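Bench notebook, Friday, July

Jonano gripper kit, trial unit, day three

Started late. The morning went to the compressor in the next room and I didn't get to the bench until after 10. Coffee, power on, homed fine, no faults in the log overnight. Good start!

For anyone reading this without the earlier pages: we've got the Jonano two-finger kit on a trial from the reseller in Brusville, and we owe them a yes or a no before the trial runs out. The kit is the gripper, the small wrist camera, a bag of swappable finger pads, the cable set and a license for their teach software. The Brusville office wants it for the returns line, where pretty much everything shows up in some kind of floppy packaging, so that's what I'm testing. I don't care how well it picks up a block. Every gripper on earth picks up a block.

Unboxing notes I forgot to write down on day one: the quick start sheet has the two connector drawings swapped. I plugged the camera into the wrong side, got a black window and spent most of an hour reinstalling the driver before I tried the other side. I've written on the sheet in marker. Also the hex key they pack is soft and already rounding at the tip. Use ours from the red drawer.

Force settings. The software gives you a slider from 0 to 100 with no units, which drives me up the wall. I asked the reseller what 100 means and got back a PDF that says "maximum." OK then. So everything below is in slider points, and if we buy it I want to spend a morning with the load cell making our own table.

Started at 80 because that's the default. On cardboard and small boxes it's fine, maybe a bit heavy handed (it left a crease in the corner of a box, and I wouldn't want that on anything going back on a shelf). Dropped to 40 for boxes and it still held on a fast move. On thin film I expected to go lower again and I had it backwards. At 40 the film just slides out as soon as the arm lifts. At 80 it holds if there's a decent bunch of material between the pads and slides if there's only one layer. At 90 it holds most of the time. I didn't go above that today, the motor gets a whine to it that I don't love.

So the trick with bags is getting a bunch. Come in flat from above and the fingers skate over the top and push the bag across the table. Come down a little, close halfway, pause, then close the rest of the way and it gathers a fold between the pads as it goes. The pause matters more than I'd have guessed. With no pause at all I was getting maybe every second try. I put in half a second and it got noticeably better, then tried a full second and couldn't tell the difference, so half a second it is.

Teach mode is the part I really like. You hold the button, push the arm where you want it, let go, and it drops a waypoint. The waypoints show up as a plain list that you can drag around and rename. Compare that to the Albers unit we had in the spring, where every single change meant going back through the setup wizard and clicking past the safety page. I had a working pick for a bag taught in the time it took my coffee to go cold. Saved it as film_pick_3. Please don't overwrite it, there are small offsets in there that I'd never get back.

Things I don't like, in no order:

The undo only goes back one step. One! I deleted two waypoints by mistake and had to reteach the second one by hand.

The cable clip near the wrist works loose when the arm rotates all the way around. I've put a zip tie on it. Ask the reseller whether there's a newer clip.

The grip detection thinks it has something when it has nothing. The software decides by how far the fingers closed, and with film the gap is so small that full and empty look the same to it. For boxes it's perfect. For bags it's close to useless, and on the returns line that's the whole job. There's an option to check with the camera after the lift. I switched it on and it slowed each pick down, though I think it's the honest way to do it. Needs more time than I had today. 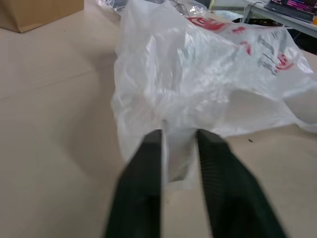

Pads next. The kit comes with a smooth pair and a ridged pair, and I expected to write a paragraph here about how ridged wins. With bags it mostly does. But on anything glossy and stiff the smooth ones felt steadier to me, and swapping pads is four tiny screws, so you're not going to do that in the middle of a shift. If we order, I'd get a spare set of fingers with the other pads already on and change the whole finger. Have to check whether the kit price covers that or if it's an extra line on the quote.

Speaking of the quote. They rate the pads for 1,000 cycles on film before you should check them for wear, which sounds like a lot until you think about what the returns line does in a day. I've asked for a price on pads by the box. The service plan is a separate thing, with remote support included and on-site visits out of their Stustmont shop. The remote people have been great so far, I'll give them that. I sent a question at lunch and had a proper answer back before I'd finished my sandwich.

Last thing before cleanup, I ran film_pick_3 as a loop, 16 times, putting the bag back down differently each time. Force at 90, half second pause, ridged pads. Most were good. The misses were nearly all when the bag was lying out flat with nothing standing up to grab, and that's the same thing that beat the Albers. I don't think it's a gripper problem so much as an approach problem. A nudge from the side first, to ruck it up a little, might be enough - will try teaching that as its own move and calling it before the pick.

Where I've landed for now: leaning yes, if they sort out the grip detection or tell us how to write our own check. Not at list price though.

To do Monday:
side nudge, then pick
camera check after lift, time it properly
padded mailers (borrow a few from shipping)
ask about the clip, the hex key and the pads by the box
back up the waypoint files to the shared drive, I keep forgetting

Left the arm parked and the controller on standby. E-stop is pressed, so twist it out before you wonder why nothing moves.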